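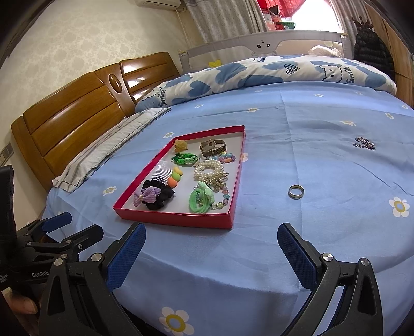
## The Skandullow shallow tray, in red

I sell a lot of little organizers in this shop, and the shallow tray is the one I keep buying for myself. Glossy red walls, white base, sides low enough that you can see everything at once and pick out the hair tie you want without digging. Mine has lived on the bed, on the bathroom shelf and (for one whole March) on the kitchen windowsill.

The red is the color I'd start with. Pearls and pastel beads show up nicely on the white, and so does a black scrunchie, which in a dark drawer I can never find!

### What goes in it

Anything flat or squashable. Scrunchies, beaded bracelets, hair ties with bows on them, a comb laid down on its side. A coiled pearl bracelet sits happily in the middle and mostly stays put when you carry the tray to another room — mostly, so keep it level on the stairs.

Rings are another story. A plain band slides all over that smooth base, and I'd put rings in a small dish or get the felt insert from Jasta, which you trim to fit with ordinary scissors. Big rhinestone clips I like to leave out of the tray altogether, so the stones don't catch on the elastic of everything else.

### The details

- **Item number:** 945
- **Color:** red walls with a white inner base
- **Sold as:** single tray, or a set of 2
- **Contents:** tray only, accessories not included
- **Cleaning:** damp cloth and a drop of dish soap, then dry it with something soft
- **Returns:** 12 days, unused please

The glossy walls do pick up fingerprints. I wipe mine with my sleeve and move on, but if that sort of thing bugs you, the matte version from Kemppainen may suit you better. It's a bit deeper, so you lose some of the see-it-all-at-once business.

### From a customer

> I bought the set for my two girls and ended up keeping one. The hair ties used to live on the doorknob. — Yabsira Gebremichael

### Ordering

Trays go out from the Valbridge shop on weekday mornings, wrapped in paper. If you want a pair as a gift, leave me a note at checkout and I'll tie them together with ribbon, no extra charge. Blue and yellow are sold out right now and I don't have a date for them yet. Send me your email through the contact form and I'll write when they're back on the shelf.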